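Turnden Community Kitchen
Floor care week starts today. Over the next several posts, we will set out how floors in the shared kitchen and the adjoining rooms are to be kept between now and the end of August. Please read the full thread before your next booking. (1/13)

All groups using the kitchen are asked to sweep at the close of every session. This applies to cooking classes, meal preparation groups and private bookings alike. A short booking does not remove the duty to sweep. (2/13)

The tiled floor in the kitchen passage has deep grout lines. Crumbs, rice and paper settle into them and are then carried into the next room on shoes. We ask that sweeping begin at the far end of the passage and move toward the doorway, following the lines of the tile. (3/13)

Please use a broom and dustpan for dry waste. Wet mopping over loose debris spreads it into the grout, and our cleaning contractor, Pletero, has asked that this practice stop. Mopping may begin only after the floor has been swept and checked. (4/13)

Larger pieces should be dealt with first. Crumpled paper, packaging and vegetable trimmings can go straight into the pan with one or two strokes. Fine dust is collected afterward, with the pan held flat to the floor and drawn back a little after each stroke. (5/13)
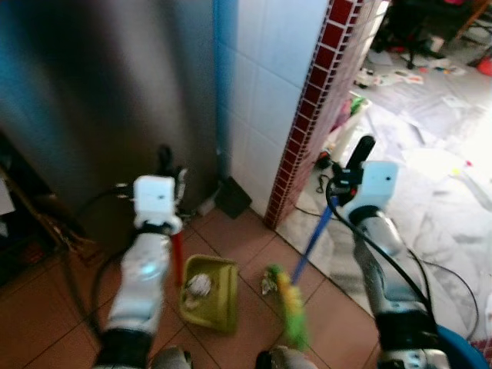 Sweeping crumpled paper into a green dustpan on the passage tiles.

A note on corners. The foot of the large steel appliances and the edge of each doorway are the places most often missed. Appliances must not be moved for routine sweeping. Angle the broom head along the base and pull the dust outward into the open floor. (6/13)

Where two people share the task, one should hold the pan while the other sweeps. Please agree on this before starting — the passage is narrow, and others may need to get through. (7/13)

Sweepings go into general waste. Clean paper and cardboard should be picked out and placed in recycling before sweeping begins. Once paper has been on the kitchen floor, it is treated as general waste. (8/13)

Brooms are to be hung with the head off the floor. Bristles that rest on the ground bend within a few weeks and no longer reach into the grout. Dustpans should be emptied, wiped and returned to their hooks. The kitchen has 2 sets for daily use, and both should be in place when you lock up. (9/13)

Replacement broom heads are kept in the Cisneros Room, on the lower shelf. If you take the last one, please enter it in the supply book so that more can be ordered. Worn heads may be left in the box beside the book. (10/13)

Last month we received 34 reports concerning the condition of the floors at handover. Most described dry debris left near doorways. We thank the groups that took the time to report these matters, and we ask others to do the same. (11/13)

A practical session on floor care will be held on Thursday at 2 p.m. in the Wollura Room. It is open to all groups holding a current booking. There is no charge. Closed shoes are required, as part of the session will take place in the kitchen. (12/13)

Questions about these arrangements may be sent by direct message or left at the front desk. Spills of oil or glass are a separate matter — please report them to the desk at once and keep others away from the area until staff arrive. (13/13)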